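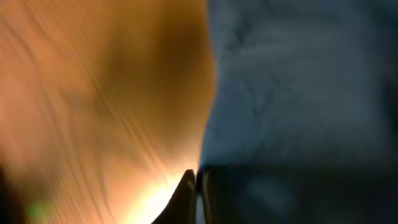
Notebook > Henport bench > Equipment planning

24 October 2021

Spent the afternoon on the spending plan for next year. Apostolos needs it before he talks to Karagiannis, so this is the working version. Prices are what I have in email. Anything I could not find is marked open.

Fingertips. We are on the last set of the narrow ones. They are fine for getting in at an edge between two pieces of cloth, and I don't want to change the shape. Jeteo quotes 200 a pair and wants an order of at least 3 pairs. That is 600 before shipping. Apostolos Nikolaidis thinks we could print the bodies here and buy only the pads. I would still order the 3 pairs now and try printing after. If the printed ones flex too much we lose weeks.

Wrist camera. Biggest item. Wrist images smear when the arm moves quickly and close-up cloth suffers most, because the fold lines are what we need. Two ways to go:

a) Keep the camera, slow the last part of the approach, add light. Costs a lamp and some of my time.
b) Replace it with a global shutter unit with a short minimum focus distance. Gakalport has one at 2,000 without the lens. Lens price open. Cable may not fit through the existing wrist clamp, so add a new clamp.

Note for (b): a global shutter fixes skew, but smear comes from exposure time. We would need the extra light for either option. So the light goes in the plan first, and the camera goes in as a second-half item. I had these the other way around in the draft from last week. Apostolos, please use this order.

Lighting. Want two diffuse panels, same color temperature, on stands that clamp to the bench rail. Strong warm light from one side and cool light from the other is no good for comparing fabrics between runs. Asked Jeteo for a price on panels. No reply yet. Dimmable would be nice but I won't pay much for it.

Cloth stock. Put down 12 pieces, mixed plain colors, cotton and one heavier weave. Cheap, can come out of consumables. Wash before first use and write the wash count on the tag.

Spare motor for the gripper. Left off. Lead time from Gakalport is long, but the present one has given no trouble. Apostolos disagrees and may put it back in.

Service contract. Karagiannis will ask. My view is pay per visit for one more year.

To do:
- chase Jeteo on panels, and ask whether shipping can be combined with the tips
- lens price from Gakalport
- measure the inside of the wrist clamp
- try a shorter exposure with the bench lamp moved in close, before anyone signs for a camera
- find last year's consumables total, it is not in the shared folder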